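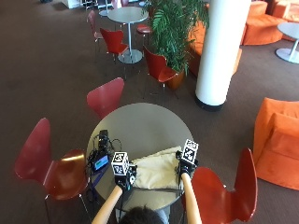 I've been putting off the equipment budget for nearly 3 weeks, and last night I finally sat down with a mug of tea and a spreadsheet and made myself look at it. We want to teach an arm to handle laundry, or at least the floppy, annoying part of laundry, and before anyone buys an arm we need recordings of people doing it. So the first big line in the sheet is gloves. With the kind that carries a marker cube on the back of each hand, a person can sit at a table with a crumpled cloth and go at it with both hands while the cameras follow the cubes. And the gloves come with stuff! Wires up the wrists, a little box with a screen, a heap of black cable that eats up one side of the tabletop. My first draft had a single row that said "gloves" and a price next to it. I'm a bit embarrassed by that draft.

The second draft is longer. Spare cables got their own row, and so did spare marker cubes (we can print those, but printing them well takes somebody's afternoon, and afternoons cost money too). I also put in glove liners, after Nabila Pasaribu read the sheet and wrote "will people be sharing these???" in the margin. Yes, they will. Five liners per glove size to start with, and a bag for the wash.

Then there's the question of who we buy from. I have quotes from Derkano and Caron, and they're so different in shape that I spent a whole evening just getting them into the same columns. Derkano sells everything as a kit: gloves, box, software, a year of support. It looks expensive until you start adding up what Caron leaves out. Caron will sell you one left glove if that's all you want, which I love, because I can already guess which glove gets worn out first in a room full of right-handed people (and it isn't the left one, so fine, one right glove please). But their software is priced per seat, and I had to email twice to find out what a seat was. It's a computer. They could have said computer.

I'm leaning Caron, with two full pairs and the spare right. Nabila is leaning Derkano for the support. We're going to ask both for a loan set before December and let the people doing the folding have a vote, seeing as they'll be the ones wearing the things for hours.

Now the arm. My wish list had two arms on it, since folding a towel with one is miserable to watch. The grown-up version of the list has one arm now and a second in next year's money, with the table bought big enough for both. I nearly forgot the table! You can record a person at pretty much any table that doesn't wobble, but an arm has to be bolted to something, and the Surnby bench I like takes 8 weeks to arrive. So the bench gets ordered first, before the arm, which felt backwards when I typed it in.

Things I left out of the first sheet and have since added, in the order I remembered them: camera mounts, a decent power strip, hard drives (so many hard drives), shipping, the tax on shipping, and cloths. We need cloths in different weights and sizes, and I'd like a few old ones that have been through the wash a hundred times, which I plan to get from my own linen closet for free. My mother has offered pillowcases.

I also set aside a chunk for things breaking. On the last project, the one we called Judoto, I set aside nothing, and then spent the spring begging for connector money a few dollars at a time. I'd like to skip that this time around – it's no fun asking the same person for the same small amount over and over.

Where it stands tonight: the gloves are in, the bench is in, one arm is in, and the second arm is in a gray row at the bottom that I keep scrolling down to look at. If you've bought gloves from either of these companies, please tell me how long the cables lasted. I have a blank cell waiting for that number and I'd rather put yours in it than mine.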